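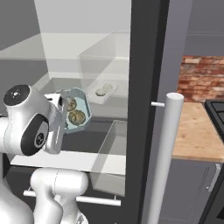 Folie 1 — Begrüßung. Guten Tag und danke, dass Sie nach der Mittagspause noch gekommen sind. Ich spreche heute über das trockene Auge bei Menschen mit viel Bildschirmarbeit, und ich beginne mit einer Frage an den Saal: Wer von Ihnen wärmt die Lider regelmäßig? Kurz warten, Hände ansehen. Viele Patienten legen ihre Gelmaske in den Kühlschrank, weil es angenehm ist. Dort gehört sie nicht hin, dort steht das Essen. Für die Meibom-Drüsen brauchen wir Wärme.

Suche Suchbegriff eingeben Suchen

Folie 2 — Woher die Daten kommen. Unsere Ambulanz in Ploltow hat 225 Personen befragt, alle mit über 20 Stunden Bildschirmarbeit in der Woche. Die Praxis in Ketavau hat uns die Kontrollgruppe gegeben. Hier langsam sprechen, die Tabelle ist klein gedruckt.

Folie 3 — Lidschlag. Beim Lesen am Monitor blinzelt man seltener, und viele Lidschläge bleiben unvollständig. Der untere Teil der Hornhaut ist dann länger ungeschützt. Bitte mit der Hand zeigen, nicht mit dem Laserpointer.

Folie 4 — Untersuchung. Zuerst die Aufrisszeit mit Fluorescein, danach der Lidrand an der Spaltlampe. Den Schirmer-Test machen wir am Ende, sonst reizt der Streifen das Auge und die anderen Werte stimmen nicht mehr. Wer nach dem Fragebogen fragt: Er heißt Venter und liegt am Ausgang.

Folie 5 — Behandlung. Wärme, Lidmassage, Tränenersatz ohne Konservierungsmittel. Nach 3 Monaten kommt die Kontrolle. Einige Patienten hören vorher auf, meistens dann, wenn es ihnen besser geht. Diesen Satz nicht vergessen!

Folie 6 — Ausblick. Das Projekt Hemgate läuft noch bis Dezember. Es sind 1640 Messungen geplant, die Auswertung nach Altersgruppen fehlt noch. Über die Wirkung von Luftbefeuchtern im Büro kann ich heute nichts Sicheres sagen.

Fragen aus dem Saal bitte wiederholen, das Mikrofon hinten ist schwach.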